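Practice kitchens that exist only on the screen

Author: Donport staff
1/17/21

Donport is a small firm which sells ready-made kitchen scenes for people who train robots. Its product is called Trillus, and it was first offered in August. We spoke with the product lead by telephone.

"Our customers have good robots, but they do not have 500 kitchens," the product lead told us. "So we give them the kitchens as files."

The basic package costs 900 dollars for one year and contains 700 objects. A larger package with 3,000 objects is planned. The buyer chooses a counter, puts things on it, and the program draws the view which a robot would receive.

I asked if such a counter is not too clean compared with the real life. "Yes, it was our first complaint," the product lead admitted. "The early scenes had one cup in the middle. Now we put many things at the borders, also things which the robot does not need for its task. A kettle is a hard object. It has a handle over the top, and the spout goes out to the side."

The shadows took the most time. One customer in Tredham asked to have them softer, and the team worked on this during the whole autumn.

There are still weak points. Small print on labels is difficult to read, and the manual is short. "We are writing a better one," the product lead promised. "For now, people call us, and we answer the same day."
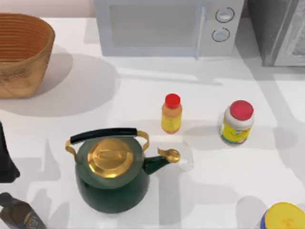
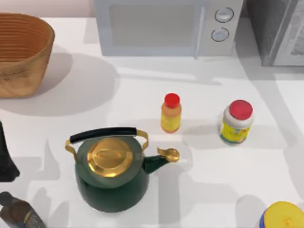
Two Trillus views of a white counter with a green kettle, a microwave and a woven basket.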